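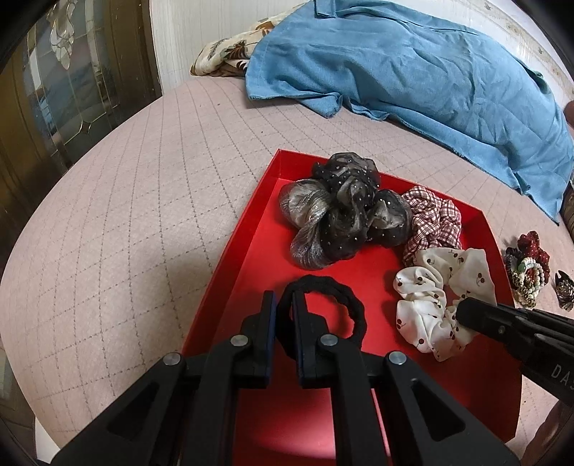 I have a soft spot for celebrity bio pages, the kind that tell you a singer's height, her star sign and what she is supposedly worth, all before you've finished your coffee. My mother read the back pages of magazines the same way, and I suppose I got it from her. So please take this as a complaint from a friend.

The net worth line has to go. Last month I looked up the designer Hipólito Zúñiga, who is 56 and has dressed half the people I like to watch on red carpets, and I found four pages with four different fortunes. One said 9 million dollars, another said 14, and the other two were so far off I wondered if they meant some other Zúñiga. None of them said where the number came from - not a sale, not a filing, not even a nosy cousin.

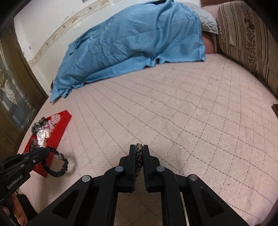 Style & Celebrity

What I would love to read instead is how the man works. He started out cutting linings at Valska, and he stayed a good long while at Quiroga before he put his own name on a label. There is a story in that, surely! Who taught him to sew a sleeve? Why did he leave? I would happily trade his shoe size and every girlfriend he ever had for one decent paragraph about it.

I know guesses are cheap and phone calls take time, and I don't expect a small site to send a reporter anywhere. But a blank space next to "net worth" wouldn't bother me a bit, and I'd keep right on reading - star signs and all.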